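October, late, kitchen table again

My legs are gone. I went up the stairs sideways tonight like a crab, one hand on the rail, and I still want to write this down before I sleep because I know by tomorrow I'll have smoothed it all over in my head and we'll have played much better than we did.

So. Galness away. We hadn't taken a point off them in 6 meetings and everybody on the bus knew it, even though Nuno had told us all not to bring it up. Which of course meant we talked about it from the parking lot to the highway. I sat with my bag on my lap because the racks were full of the new training balls, and I ate both my sandwiches before we'd gone 30 miles. Bad planning! I was starving by warmups.

The field there is narrow. I always forget how narrow until I'm standing on it. You get the ball on the left, you look up, and there's already a fullback breathing on you and the touchline is tickling your heels. I play better with room, I always have, and I spent the first twenty minutes or more just giving it straight back inside to anyone in our colors. Safe, safe, safe. My dad would have been yelling at me from the bleachers if he'd made the trip.

They scored early. Corner, near post, a flick, and then it was in off somebody's knee and I truly couldn't tell you whose. I was supposed to be on the edge of the box picking up their number 7 and I was, I had him, I had a fistful of his shirt in fact, and it went nowhere near him. So I don't feel guilty about that one. I feel guilty about the one just before halftime that they didn't score, when I switched off completely and he ran straight past me and hit the crossbar. The sound it made! I'm going to be hearing that when I brush my teeth.

Halftime was quiet. I'd expected a blasting and we got orange slices and a whiteboard. Nuno moved me in off the wing, a sort of loose spot behind the striker, and pushed Agbenyega's kid brother (he's seventeen, he's faster than all of us, I'm trying to be gracious) out to where I'd been. I won't pretend I took it well. I nodded and drank my water and thought a lot of very unkind things in the direction of the whiteboard.

But it worked, the rat. Well, it half worked. With a runner out wide their fullback had to stay home, and all of a sudden there was this pocket in front of their center backs and I was standing in it with time to turn around. I hadn't had time to turn around in a game since the summer. I kept getting it and looking up and being surprised.

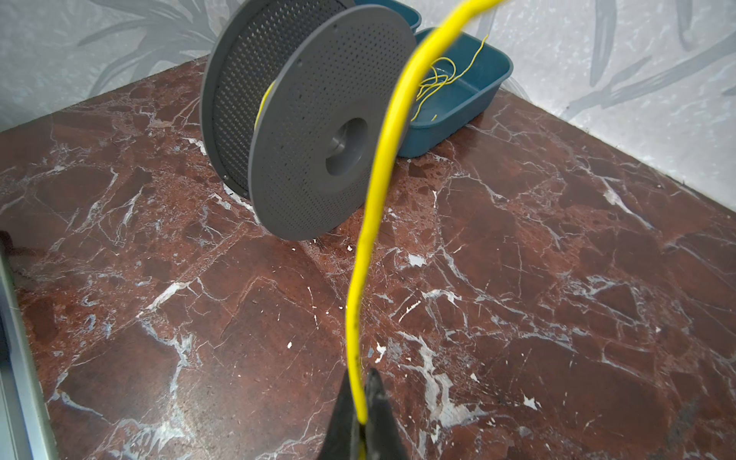 Nuno Loureiro told me on the bus home that I should have been playing there since preseason, that he'd wanted to try it back in August and hadn't because I looked so miserable whenever he mentioned it, and that I drift inside anyway every time I get bored, so we may as well call it a position.

I said I don't get bored. He just went back to his crossword.

Anyway, the goal. I want to get the goal down properly. We won it back near the halfway line, a scrappy tackle, and it squirted out to me. I took one touch that was too big and one that was just right, and I saw the kid going on the outside with his arm up. I didn't even think, I just hit it with the outside of my foot, a pass I try in practice every single week and get yelled at for. And it went! It bent right around the center back and sat up for him, and he took it on the run and slid it under their keeper. One all. I've got no idea what I shouted. My throat is raw so it must have been something.

After that it was just hanging on. They threw everybody forward, we kicked it as far as we could, and I ended up defending at the back post next to our goalkeeper, who kept calling me by the wrong name. The ref found a huge chunk of stoppage time from somewhere. I cleared one with my shin that I'm going to claim was deliberate.

And then the whistle, and it was only a draw, and we were hugging each other like we'd won the league. The Galness players looked at us like we were nuts. Maybe a little! But 111 people were there according to the sheet on the clubhouse door and a good chunk of those were ours, and they stayed behind the fence and sang the dumb song with the clapping part, and I clapped all the way through it with my gloves on so it made no noise at all.

Other stuff, quickly, before my eyes close. The left ankle is puffy but not like last time. I iced it on the bus with a bag of something frozen and it leaked on my sock. My Kevby boots are splitting along the inside, right at the toe, and I think they've got two games left in them, maybe three if it stays dry. I need to call the store. I also said I'd wash the bibs this week and they're still in the trunk — must, must, must bring them in before breakfast or the car will never recover.

Siltimia at home next. They lost heavily the last time out, which makes me nervous, they always play mean after a beating. He says I'm starting in the middle. I've been pushing the salt shaker and the pepper around on the table trying to work out where I'm meant to stand when we don't have the ball, and I still haven't got it, so I'll ask him at practice. Bed.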